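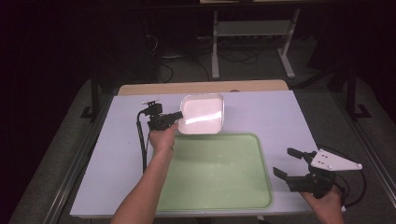

Kandon Serving Tray, Large, Pale Green, with Small White Dish

Reviewed by Clodagh Carroll

Summary: A plain plastic tray with a usable rim and a finish that marks easily. The dish sold with it is adequate for dry snacks and sauces. Recommended for table use, with reservations about the interior surface.

What was tested

I bought the tray and dish as a set from a housewares store in Vanville in January and have used both for 8 weeks, mostly for serving and for moving small dishes between counter and table. The tray is rectangular with rounded corners and a raised rim that runs the full perimeter. The set is also sold without the dish. I paid the higher price and would do so again, as a separate dish of similar size costs nearly as much.

Capacity and footprint

The tray takes up a good share of a small table. On a two-person table it leaves space for plates on one side only. Anyone short of surface area should measure first. Four soup bowls fit inside the rim without touching. A fifth has to sit partly on the rim and should not be carried that way.

Load is not stated on the label. I weighed test loads on a kitchen scale. At 3000 grams, spread evenly, the tray lifts level with a hand at each short side and there is slight flex in the middle. With the same weight pushed to one end the flex is more noticeable and I would not go higher. There are no cutout handles. The grip is the rim itself, which is enough for dry hands. With wet hands I had to curl my fingers underneath.

Rim

The rim is slightly raised and smooth to the touch. It stops a glass from sliding off during normal carrying. It also holds a small spill: I poured water in from a measuring cup and could still walk the length of the kitchen with half a cup in the tray. The rounded corners wipe clean in one pass of a cloth, a real improvement over my previous tray, a Huỳnh model with square corners that collected crumbs.

Finish

The inside is smooth and matte with a soft sheen. It does not throw glare under a ceiling light. The drawback is marking. Faint grayish smudges and scuffs show on the flat area, and the pale color does not hide them. Dish soap removes part of this. Baking soda paste removes a little more but dulls the sheen if rubbed for long. Hưng Đoàn, who owns the same tray in a darker color, reports the same wear but sees it less.

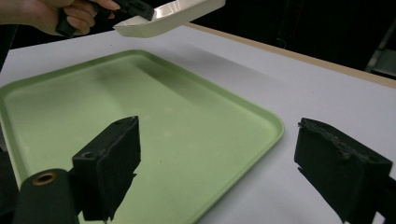

The dish

The dish is white, shallow and glossy, with rounded corners and a low lip. The gloss helps with cleaning. Soy sauce and chili oil rinsed off under the tap with no stain after an overnight stand. The lip is low enough that thin liquids reach it when the dish is tilted even a little, so it should be filled no more than halfway. It can be picked up by the edge with two fingers when empty. When full, it needs a hand under it.

On a bare tabletop the dish slides if bumped. On the tray it slides slightly less. A thin rubber mat cures this in both places.

Washing and storage

I ran the tray through the dishwasher 17 times on the bottom rack, normal cycle. No warping was found when it was laid upside down on a flat counter. It blocks the spray arm in a narrow machine, so hand washing is more practical. It stores upright beside cutting boards.

Compared with the Nornosholm tray

The Nornosholm is heavier, has handles, and costs over twice as much. It is the better choice for stairs. For use at one table, the Kandon does the same work.

Rating: 8 out of 10 for the tray, 7 for the dish.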